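Goods lift or two scissor tables for a mezzanine?
Started by Niloufar Azimi, 7/17/26

niloufar_a
Hello all, long-time reader, first proper question. I run the packing side at Plevadwood (we do shelving and small furniture) and we've finally been given the go-ahead to get stock up to the mezzanine without carrying it. The height is 3.38 metres floor to floor, well, 338 cm on the drawing, and our heaviest pallet is nowhere near a tonne. I've got a quote from Promari for a goods-only lift and one from Varnier for a double scissor table, and I've read both so often that I've gone cross-eyed! The lift is dearer but has proper gates on both levels. The scissor wants a pit, and our landlord goes a funny colour when I say the word pit. What would you do?

custodio_ag
Goods lift, every time. We had a double scissor on a mezzanine at my last place and it was slow, and it bounced a bit when you rolled a pallet truck on. Lovely things at bench height, mind you. I've got one under my assembly bench now and my back is a new man.

melaniia
I'd disagree with Custódio there (sorry!). Ours goes up higher than yours and it's been fine for 5 years. Bounce usually means somebody bought the wrong capacity, or the load's going on over the end and not the side. Did Varnier ask you which side you load from? If they didn't, I'd ring them back before doing anything else.

niloufar_a
They didn't ask, no. Hmm. We'd load on the short end and come off the long side upstairs, so a ninety degree turn. Is that a problem?

melaniia
Not a problem as such, but tell them. End loading puts a lot on the rollers and they may want to go up a size. And ask for the platform size in writing, ours came 5 cm narrower than we thought and I'm still cross.

c_fonseca
Platform top is worth asking about too. Chequer plate is the default and it's noisy with little wheels. For finished furniture I'd want something kinder on top. Planks look smart but they do get chewed up by pallet trucks, so maybe only if you're going on and off by hand.
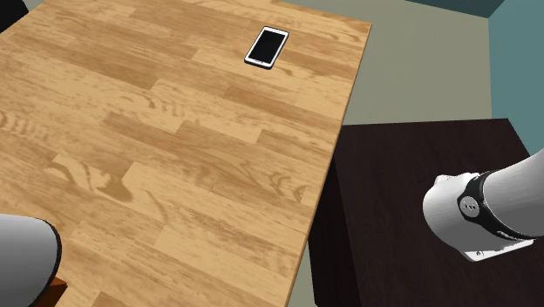
Re: Goods lift or two scissor tables for a mezzanine?

custodio_ag
Fair enough on the side loading, ours was definitely end-on. I still say gates. With a scissor you've got to sort the upstairs gate and interlock yourself, and that never seems to be in the first price. Niloufar, is it in yours?

niloufar_a
Just looked. It's listed as "by others". So that's me, I suppose! Add 2115 to the Varnier price then, going by what the Arruda lot quoted us for a gate last September.

raquel_n
Bit of a sideways one, but has anyone had the pit argument with a landlord and won? Ours said yes as long as we fill it when we leave. I got it in an email and printed it out. Some of the goods lifts sit straight on the slab with a little ramp, so check that on the Promari one before you write it off or rule it in.

c_fonseca
Raquel's right, though watch the ramp. You need more run-up than you think with a full pallet truck, and if there's a bench or a bit of kit opposite the doors you'll be shuffling backwards all day. Chalk it out on the floor first, and chalk the turning space as well.

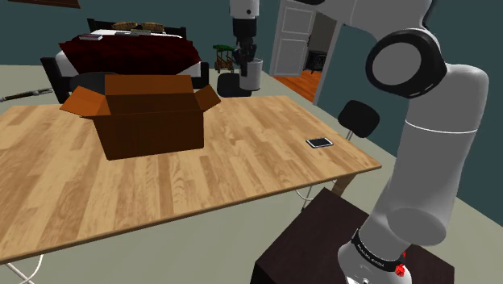

Robot arm on its pedestal, with the wastebasket behind

melaniia
Chalk, yes. Or masking tape if your floor gets swept a lot.

custodio_ag
And 3 quotes, not two. I'll stop going on now.

niloufar_a
Thank you all, this is so helpful. I'm ringing Varnier about the end loading and Promari about the ramp, and I'll come back with what they say. I'm leaning towards the lift (sorry Melaniia) but I could still be talked round on price.

melaniia
No offence taken, but get that roller answer first!

Recent topics
Hydraulic oil: what do you top up with?
Lift table creeping down overnight
Toe guards that keep tripping
Second-hand platforms, worth the bother?
Turntable tops for packing benches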